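Went to see a folk trio called Cha last night at the old chapel in Kastuvthorpe and I need to talk about it, so sorry in advance, this is a thread 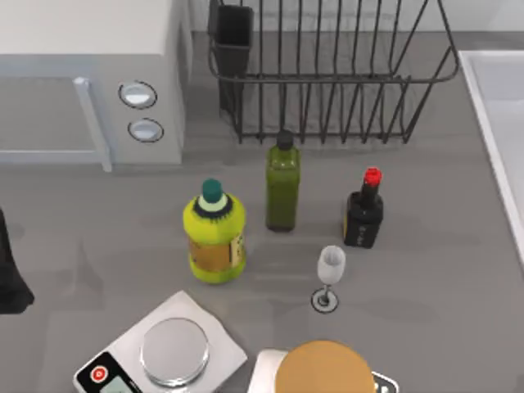
I only bought the ticket because my sister dropped out of dinner and I didn't want to sit home. Knew one song. Came out a total convert!

So it's fiddle, upright bass and a singer who also plays a squeezebox type thing (concertina? someone will correct me). No drums. You'd think you'd miss them and then the bass player starts slapping the side of the thing with her palm and you stop caring

The singer has one of those voices that sounds a bit like she's telling you off. Very dry between songs too. She tuned for ages, looked up and said "this is the expensive part" and the whole place went

They opened with the slow one from the Vesiswood album, which is a brave move with people still shuffling in with coats and drinks. By the second verse you could hear the radiators ticking

On the record that song has strings all over it and I always found it a little syrupy? Stripped down to 3 people it's a completely different song. It's about a guy waiting on a ferry and I had somehow never noticed the ferry doesn't come

Not everything landed. There were 2 instrumentals back to back in the first half and I drifted off in the second one and started reading the memorial plaques on the wall. Lovely playing, I just think one of them could've gone later

Also the sound where I was sitting (left side, under the balcony) was kind of muddy any time the fiddle went low. If you're going to a show there, sit in the middle and get there early — the seats aren't numbered

Second half though. Oh my gosh. They did a cover of an old disco tune, I won't say which one in case you're going, and played it like a funeral march. People laughed for the first few lines and then it got weirdly sad and I had a lump in my throat over a song I've only ever danced to at weddings

Encore was the three of them off the mics at the front of the stage, singing a harmony thing with no instruments. The bass player took the top line!! She hadn't sung a note all night, where had she been hiding that

They play Stastberg next and then they've got a couple of festival things in June. Tickets were cheaper than my parking, so if you're anywhere near, go

Bought the CD at the table. I don't own a CD player. My car is old enough that it has one, so guess who's taking the long way to work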